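Desk Baskets: Your Questions

Since the basket challenge went up we've had a lovely heap of messages, and the same handful of questions keeps turning up, so they're gathered on one page. Last updated 18th January.

What is the basket challenge?

You clear your desk completely, wipe it down, and put back only what fits into two baskets. Everything else finds a home somewhere else in the house or leaves it. That's the whole thing! It takes most people one evening, and the moment when you see the bare top again is wonderful.

Why two baskets and not one?

We tried one. Everything sank to the bottom and we were digging for the tape every time we needed it. With two, you get a bigger one for things you reach for daily and a smaller one for whatever is passing through: mail, a library card, the batteries you meant to test. The smaller one should go back to empty by bedtime, and once you've done it for a week it feels odd not to.

What size should I buy?

Measure your desktop from front to back first. On a top 60 cm deep, we like to keep the baskets no longer than 45 cm, and low enough that you can see into them while sitting down. If you have to stand up to look inside, the basket is too tall and things will go missing in it. Rectangular ones waste far less space than round ones, and they sit neatly against a wall.

Does it have to be wicker?

Not at all, but we love it. Wicker is light, it looks warm on a plain white desk, and it doesn't clatter when you drop your scissors in. The Nerell baskets are our favorites for the close weave. The Koutsoukos ones are a bit rougher, with a handsome darker color, and they cost less. Felt works too. Wire is fine for paper and terrible for paper clips.

Will wicker scratch a white desktop?

It can, if you drag it. Turn the basket over and feel the underside for sharp ends, snip them off, and stick on four felt pads. Then lift the basket when you move it. A smooth white top also shows every coffee ring, so wipe under the baskets when you wipe the rest.

My desk has a curved cutout in the front. Where do the baskets go?

Lucky you, those are so comfortable to sit at! Keep the dip of the curve free for your arms and your keyboard, and put the baskets to the side of it or farther along the top. Leave a gap between them, too, so you have somewhere to set a snack down.
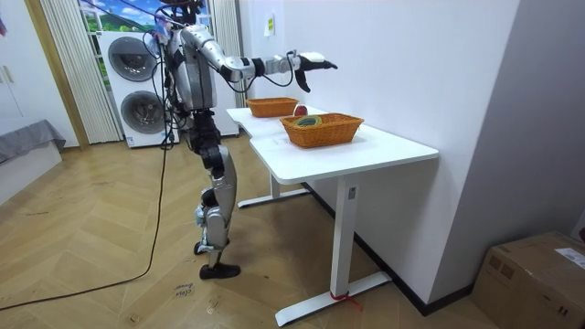
Paraskevi Karras wrote in that she had hers the other way around for months, small basket nearest and big one at the far end, and that swapping them was the best thing she did all January, as she'd been stretching across the desk for her tape 11 times a day.

We wouldn't have thought to count, but she's right, and it goes on our list of first things to try. Keep the big one within easy reach of your chair and let the little one live at the other end.

Can I keep food in a basket?

Fruit, yes, if it's whole and you eat it that day. We'd still put an apple straight on the desktop, where you'll notice it. Anything crumbly stays in the kitchen.

My desk shares a room with the washer and dryer. Any tips?

So many of you have this setup, and it can work beautifully. The one firm rule is that laundry never lands on the desk, even folded, even for a minute. Give the socks a place of their own near the machines. The Rasance wall hooks hold a cloth bag nicely, and they take up no floor.

How do I clean the baskets?

Brush them out with a dry paintbrush, then go over them with a barely damp cloth. Let them air out away from the radiator. The Skotport liners come off and go in the wash, if you'd like something easier.

What if my things don't fit?

Hooray, that's the useful part! Set a timer for 75 minutes, tip everything out on the bed and sort again. Pens that don't write are usually a good third of the pile.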